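# Collecting sim demos for the connector task – how many is enough?

**corkscrew_jo** · 9 Nov 2025

Hello all, and sorry in advance for the length, I do go on a bit. I've been gathering teleoperated demos in simulation for our board assembly task (we call the project Corkeo, don't ask) and I've got 915 saved so far. Wilma Dijkstra, who runs our side of things, would like me to stop there and train. I'd rather go on a while, as nearly all of mine start with the arm in much the same place, over the lower station between the black tray and the blue plate.
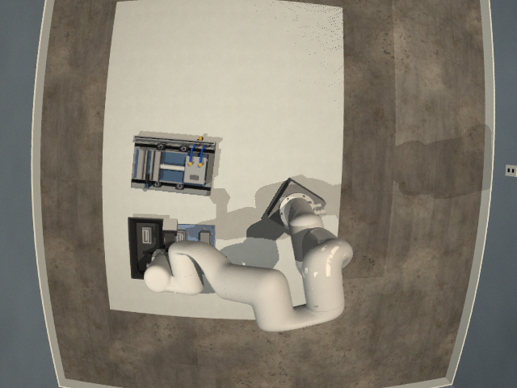
## Replies

**povuvis_pete**

Lovely tidy setup! I'm with Wilma, though. Train on what you have, watch where it goes wrong, then record more of exactly that. We spent most of October piling up demos on Ilurton and a good half of them taught the policy nothing new. I still wince when I think of my poor wrists.

**marrowfat**

I'll disagree with Pete, in a friendly way. If every start looks alike, the first run will only tell you what you already know – it copes there and gets lost everywhere else. Spend an afternoon on 37 demos with the arm parked somewhere silly, the far corner of the table for instance, and mix those in before you train anything. Do you record a wrist view as well, or just the overhead one?

**corkscrew_jo**

Both! The wrist one is what I look at most when I'm driving, to be fair. I try to come in with the fingers open and get the yellow block sitting in the gap before I go any lower, and if I've come in crooked I back off and leave the correction in the recording.

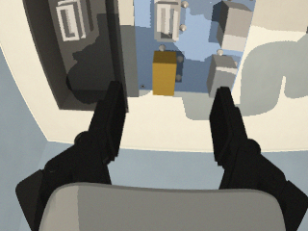
*Wrist view, fingers open, yellow block ahead of the gap.*

**povuvis_pete**

Keep those corrections, they're worth their weight in gold. I used to trim mine out to make the set look neat, and the policy never learned to recover from anything.

**eichhorn_fan**

I'd be a bit careful there. A small wobble and a correction is grand, but a long dither teaches dithering (ask me how I know). I tag anything with more than 2 retries and keep it out of the first training run, then add it back later and compare.

**marrowfat**

Fair point about the tags, I might pinch that. I still say vary the starts first.

**corkscrew_jo**

Thank you, all of you. I'll do 20 odd starts tonight, tag the dithery ones and then train, and hopefully Wilma will forgive me the extra evening. Will post the curves when I have them.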